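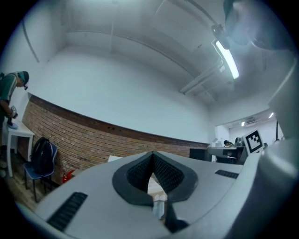

Titelbild zu Cloltadeo. Foto: Selma Radulović

Cloltadeo: Zubereitungszeiten in Kochrezepten, angegeben und gestoppt

Stand: 3. Juni
Pflege: Selma Radulović, Spyros Georgiev
Sprache der Daten: Deutsch, einzelne Notizfelder Portugiesisch

Worum es geht

Im Rezept steht »Zwiebeln glasig dünsten, fünf Minuten«. Wer das je mit einer Uhr daneben gemacht hat, glaubt es nicht mehr. Cloltadeo enthält 55 Rezepte, die wir nachgekocht haben, jeweils mit der gedruckten Zeitangabe und der gestoppten Zeit. Ob man daraus etwas über Rezepte im Allgemeinen lernt, bezweifeln wir selbst. Über diese 55 lernt man etwas.

Gekocht haben drei Personen in zwei Küchen, einer in Illora und einer in Guimarães. Die Herde sind verschieden, die Messer auch, und eine der drei Personen schält Knoblauch grundsätzlich einzeln mit der Hand. Das steht in keiner Spalte, erklärt aber vermutlich mehr als manches, was in einer steht.

Dateien

rezepte.csv: eine Zeile pro Rezept, 13 Spalten
schritte.csv: eine Zeile pro Arbeitsschritt, verknüpft über rezept_id
notizen.txt: freie Bemerkungen der Kochenden, ungekürzt
abweichungen.txt: wo wir vom Rezept abgewichen sind und wie

Wichtige Spalten in rezepte.csv

rezept_id: laufende Kennung, ohne Bedeutung
zeit_druck: Gesamtzeit laut Rezept, in Minuten
zeit_gestoppt: Gesamtzeit vom ersten Handgriff bis zum Anrichten
vorbereitung_enthalten: ja, nein oder unklar
person: A, B oder C
ort: I oder G
quelle_typ: Buch, Zeitschrift, Webseite, Packungsaufdruck

Der häufigste Wert in vorbereitung_enthalten ist »unklar«. Das liegt an den Rezepten. Wenn in der Zutatenliste »ein Kürbis, geschält und gewürfelt« steht, hat offenbar jemand anderes den Kürbis geschält und gewürfelt, und dessen Zeit wird nicht mitgerechnet. Wir haben sie mitgerechnet.

Wie gemessen wurde

Küchenwecker mit Stoppfunktion, gestartet beim Griff zum ersten Messer. Spülen zählt nicht. Suchen zählt. Über das Suchen haben wir lange gestritten; Spyros Georgiev wollte es herausrechnen, hatte aber keinen Vorschlag, wie man das beim Kochen noch sauber mitschreibt. Also ist es drin.

Ruhe- und Gehzeiten haben wir getrennt erfasst (schritte.csv, Spalte passiv). Wer nur die aktive Zeit haben will, muss selbst subtrahieren. Bei Hefeteigen bitte die Notizen lesen: Im August war es in Guimarães so warm, dass der Teig lange vor der angegebenen Zeit so weit war, und wir haben dann weitergemacht.

Bei 11 Rezepten haben zwei Personen dasselbe gekocht. Die Werte liegen teilweise so weit auseinander, dass wir von Mittelwerten abraten. In einer früheren Fassung gab es eine Spalte »Korrekturfaktor«. Sie ist gelöscht. Sie sah seriös aus und war es nicht.

Was man damit nicht machen sollte

Keine Rangliste von Verlagen oder Autorinnen. Dafür ist die Auswahl zu willkürlich: Gekocht wurde, worauf jemand Hunger hatte. Fischgerichte fehlen fast ganz, Eintöpfe gibt es zu viele.

Keine Aussage über »den Durchschnittshaushalt«. Den kennen wir nicht.

Auch keine App, die Nutzern vorrechnet, wann das Essen fertig ist. Die Firma Susance hat deswegen angefragt. Wir haben geantwortet, dass die Daten frei sind, die Idee aber nicht trägt, und seitdem nichts gehört.

Bekannte Fehler

Beim Linseneintopf von Person B fehlt die Einweichzeit. Ob überhaupt eingeweicht wurde, lässt sich nicht mehr klären.
Drei Packungsaufdrucke geben nur die Zeit im Ofen an. Sie stehen trotzdem in zeit_druck, weil wir keine bessere Stelle hatten.
Das Komma als Dezimaltrennzeichen bringt manche Programme durcheinander. Beim Einlesen Semikolon als Feldtrenner einstellen.
In notizen.txt wird geflucht.

Nutzung und Rückmeldungen

Daten und Notizen dürfen frei verwendet werden, Namensnennung genügt. Die Rezepttexte selbst liegen nicht bei, nur Zeiten, Schrittbezeichnungen in eigenen Worten und die Art der Quelle.

Korrekturen nehmen wir gern, neue Messungen nur mit Angabe, was gezählt wurde. Einsendungen mit runden Zahlen schicken wir mit einer Rückfrage zurück.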